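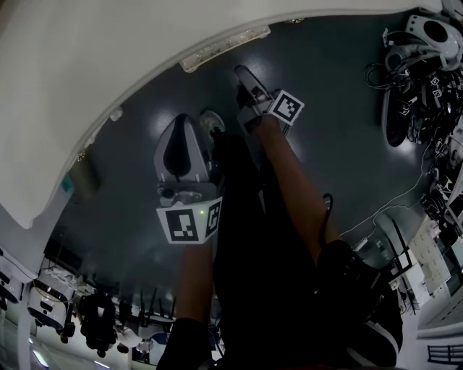
Figure 1. Both hands out in front of the body, with the floor in view.

2. Moving, placing and first cleaning

This section covers the Sekier cabinet, finish 456 (white gloss lacquer, cream fabric panel, gold trim). Other finishes in the Sekier line are handled the same way up to step 12. For the care of dark finishes, see the separate leaflet.

Read the whole section before you lift anything. The unpacking steps are in section 1 and are not repeated.

Before you start

Take off rings, bracelets and wristwatches. Belt buckles and jacket zippers should be covered or left off. Wear flat shoes with a closed toe. Hands should be clean and free of lotion, which leaves a mark on the fabric panel that plain water will not take out.

Walk the route from the place where the cabinet was unpacked to the place where it will stand. Look at door widths, thresholds, rugs and anything hanging at shoulder height. Move cords off the floor or run them along the wall. On a polished floor, put felt or a folded blanket at each point where you plan to set the cabinet down.

Caution: Do not slide the cabinet on its legs. The legs are curved and take load straight down. Pushed from the side, they can crack at the bend, and a cracked leg is not covered by the warranty.

You will need:
A folded cotton blanket, without a fringe
Felt pads, from the small bag marked 271
Two soft cloths, one to be kept dry
A soft brush, such as a new paintbrush
A short spirit level

Lifting and carrying

1. Close every drawer. Put a strip of low-tack paper tape across the drawer fronts, from molding to molding. Do not put tape on the gold knobs or on any carved flower.

2. Stand facing the cabinet and bring both hands forward, as in Figure 1, with your elbows a little bent. Keep the floor in front of your feet in sight.

3. Take hold of the body of the cabinet, low down and from underneath. The apron is thin at its lowest point, so place your hands to either side of it.

4. Lift evenly. If one side comes up first, set the cabinet down and start again.

5. Carry it upright where the route allows. Where it doesn't, tilt it slowly to one side with the fabric panel facing away from door frames and handles.

6. Set it down on the blanket or felt, base first. Let go with one hand at a time.

Note: Sekier cabinets are shipped in several sizes. If the label on your carton shows the two-person symbol, steps 3 to 6 must be done by two people, one at each end. The person walking backward sets the pace.

Caution: The crest, the scroll ends and the carved roses are ornaments. They are not handles. Never lift, pull or steady the cabinet by them, even for a moment.

Checking the parts

Once the cabinet is at rest, look it over in good light before you remove the tape. It is easier to do this with the piece tilted on the blanket — the underside of the apron and the back of the crest are hard to see once it stands against a wall.
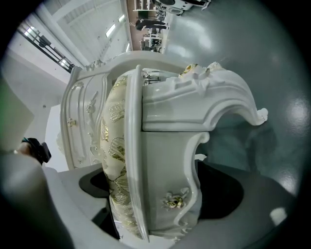 Figure 2. Embroidered panel, crest with gold rose, apron with second rose, and drawer section with gold knob.

7. Check the fabric panel. It should bulge outward evenly and sit snug against the white curved molding. The leaf motifs are outlined in metallic gold thread. A loose end of thread can be tucked back with the tip of a blunt needle. Do not cut it.

8. Check the rose on top of the crest and the leaves beside it, then the rose on the apron. Press each one lightly with a fingertip. There should be no movement. The gold on the roses is deliberately pale and is laid on by hand, so the shade can vary a little from one rose to the next.

9. Check the moldings around the drawer fronts and the corner ornament. Fine lines in the lacquer at the inside corners of a molding are normal in a new piece and do not grow. A chip that shows a different color under the white is not normal. Report it within the period given on your delivery slip.

10. Turn each knob gently clockwise. If it turns, tighten it by hand until it stops. Pliers will strip the gold.

If anything is missing or damaged, stop at this point and keep the packing. Contact Clumico spare parts with the order number from the slip and a plain description of the place ("left drawer section, upper molding"). Ask for Imani Mushi or Dennis Mollel if your order includes matching fabric pieces, as these are cut from the same roll and have to be ordered together.

Positioning

11. Stick one felt pad under each foot. The foot must be dry and free of dust. Press for a slow count of ten.

12. Stand the cabinet in its final place and leave a gap behind it the width of two fingers. Choose a wall without a heating outlet. Direct sun will yellow the cream fabric long before it affects the lacquer, so a spot beside a window is better than one opposite it.

13. Lay the spirit level across the flat part of the top, behind the crest. If the reading is off, add a second felt pad under the low foot. Never use more than two pads on one foot. If the floor needs more than that, use a hard shim and put the felt on top of it.

14. Remove the paper tape. Pull it back on itself, slowly and close to the surface. Any glue left behind comes away with a cloth dampened in warm water.

15. Open and close each drawer. A drawer that rubs on one side nearly always means the cabinet is not level. Go back to step 13 before you think about the runners.

If you have matching pieces

Some sets come with loose pieces covered in a leaf-patterned fabric to go with the cabinet. Handle these by their lower edge or from the ends, and keep your fingers off the middle of the patterned side.

Clear a stretch of floor and lay each piece down flat before you decide how to arrange them.
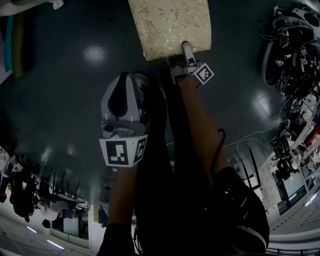
Leave them lying for an hour if they have come in from a cold van or an unheated store. Fabric that has been folded or pressed against packing will relax by itself in a warm room. Don't iron it and don't use a steamer. The backing under the cream cloth shrinks at a lower temperature than the cloth does, and the result is a ripple that can't be pulled flat.

Line the pieces up so that the leaves run the same way. The pattern has a direction, though it is faint in places and easier to see from a low angle with the light behind you. Arrow labels on the back point toward the top. If a label has come off, compare the piece with one that still has its label.

Do not stack matching pieces with the patterned sides touching. The gold thread catches. Put a sheet of plain tissue between them, or store them on edge.

First cleaning

Let the cabinet stand overnight before cleaning. Lacquer that has been wrapped gives off a slight smell for the first days. Airing the room is enough.

16. Dust the carved parts with the soft brush, working from the crest down. Hold the brush loosely and let the bristles go into the hollows around the leaves and petals.

17. Wipe the flat lacquer with a barely damp cloth, then at once with the dry one. Follow the length of the molding. Circular wiping leaves rings that show under a ceiling light.

18. Brush the fabric panel in the direction of the leaves. A vacuum cleaner may be used on its lowest setting with an upholstery nozzle, held just clear of the thread.

19. Wipe the knobs and gold details with the dry cloth only.

Caution: Do not use furniture polish, glass cleaner, alcohol wipes or melamine sponges on any part of the cabinet. Melamine sponges dull the gloss in a few strokes and it can't be brought back without refinishing.

Spills on the fabric: blot with a white cloth, from the outside of the spot inward. Don't rub. For grease, dust on a little cornstarch, leave it for an hour and brush it off. Wine, coffee and ink should go to an upholstery cleaner. Tell them the thread is metallic.

Moving the cabinet again

Empty the drawers, tape them as in step 1 and repeat the section from the start. Replace any felt pad that has come loose or picked up grit. Replacement bags are ordered under number 271 and contain enough pads for one cabinet.

For long storage, cover the cabinet with a cotton sheet. Plastic film traps damp against the lacquer and must not be used after the first unpacking. Cabinets put away in winter should be uncovered in April and aired for a day with the drawers pulled out by a hand's width.

Continue with section 3, Drawer runners and locks.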